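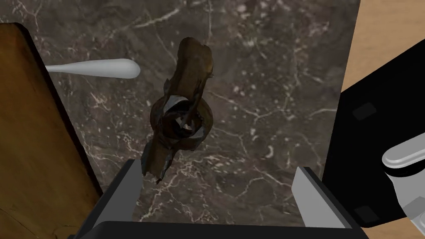

Grosdale Woodturners Inc. — Natural Edge Group

Preparing hollow and bark-edged pieces for finishing

Last revised in May by Issa Rawashdeh. Replaces the old two-page handout.

These notes cover cleaning, stabilising and sealing irregular natural pieces: burl offcuts, hollow limb sections, bark shells and similar material that will not go on a lathe. They do not cover green turning or resin casting.

Before you start

Check that the piece was collected legally. Council reserves and national parks are off limits, and members bringing material to the shed should be able to say where it came from. Anything with live borer goes in a sealed bag and stays outside.

You will need:
Soft nylon brush and an old toothbrush
Dental pick or bent wire
Compressed air, regulated low
Thin penetrating sealer
PVA glue and a fine syringe
P2 respirator, glasses, nitrile gloves

Drying

Weigh the piece on the kitchen scale near the sink and write the weight on masking tape, not on the timber. Store it on a wire rack away from direct sun and weigh it again every 7 days. When 2 consecutive readings match, it is dry enough to work. Thick sections take months. The microwave method is not recommended for anything with bark on it, as the bark layer lifts before the core has dried.

Cleaning

1. Brush off loose dirt along the grain, starting inside any cavity and working outward.
2. Clear packed frass and rot with the pick. Stop when the colour of the dust changes; past that point you are removing sound material.
3. Blow out the cavity from a distance of an arm's length. Closer than this will take thin flakes off the rim.
4. Do not wash. If mud will not shift, use a barely damp cloth and return the piece to the rack overnight.

Securing loose edges

Decide which fragments stay before any glue is opened. Fragments that flex under light finger pressure need glue. Fragments that rattle should come off and be refitted afterwards, or left off.

Dilute the PVA until it runs freely from the syringe. Load it behind the flap, press for a minute, and wipe the squeeze-out at once, as dried PVA shows as a pale patch under oil. Masking tape will pull bark away when removed. Use a strip of cling wrap and a small sandbag instead.

Sealing

Apply the first coat of sealer to the inside only. Ghassan Rawashdeh prefers to flood the cavity and tip out the excess; Nour Nassar brushes it in. Both methods work on dense timber. On punky timber, flooding gives deeper penetration but can darken the outside where it soaks through.

Leave for 10 hours, then seal the outside with a nearly dry brush. For a satin surface, stop at one coat. Further coats build gloss quickly on bark, and it is difficult to cut back on an uneven surface — steel wool snags, and abrasive pads round over the fine detail.

Oily rags are laid flat outside to dry, then go in the lidded steel bin. They are not to be left on the bench or in the general rubbish.

Basing and display

Find the natural resting position first. If the piece rocks, glue a cork dot under the high side. Flattening the base with the belt sander is permanent and usually takes more than intended.

Queries about sealer stock go to Cường Mạch. The key to the finishing cupboard is on the hook behind the bandsaw.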